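1 August 2021

Read Silvia Charvát's draft on chore benchmarks before breakfast. Her position is that tidying a room is close to solved and folding is far off. I agree on folding. On tidying I think she is counting the wrong thing.

Her task list treats "pick up litter" as one item. I split it on paper and got 9 separate skills before reaching the bin: find the object, decide that it is litter, plan a path to it, choose a grasp, close without crushing, lift, carry, clear the rim, release. A wrapper and a bottle share the first three and very little after that. A clear bottle on its side is hard for depth sensing and it rolls when touched off center. A snack bar is flat and sits low in the carpet pile, so the fingertips have to go almost to the floor.

Then there is the judgment part. A full snack bar is food and an empty wrapper is trash. The shape is nearly the same until something squeezes it. Kirsty Sugden would know by picking it up. A gripper needs force readings and a threshold, and the threshold will be wrong for some other brand.

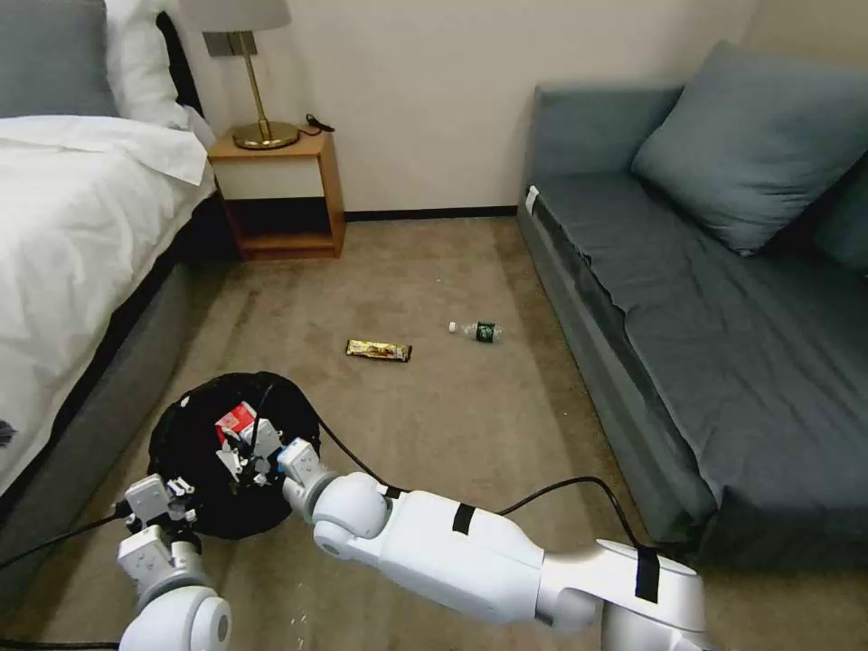

## Bin work

Placing into a bin is the easy half. The opening is large, it faces up, and an error of a few centimeters does no harm. Taking something back out is a different job. The liner folds over the object, black on black, and the fingers catch plastic along with whatever they were sent for. Swapping a full liner needs two hands and some slack in the bag. I would not put that on a 2021 list of finished chores.

Cables are my other complaint. Any cable outside the arm drags on carpet and has to be planned around.

## Numbers to ask for

Silvia quotes a success rate with no trial count. Ask for at least 50 runs per object, with start positions changed each time. Also ask for time per object. Roland Wragg clears a guest room in some 500 seconds, bed included, and that is the figure to beat.

Sent her two pages. Still to do: Lorena's notes on the Welach shelf-stocking trial from March.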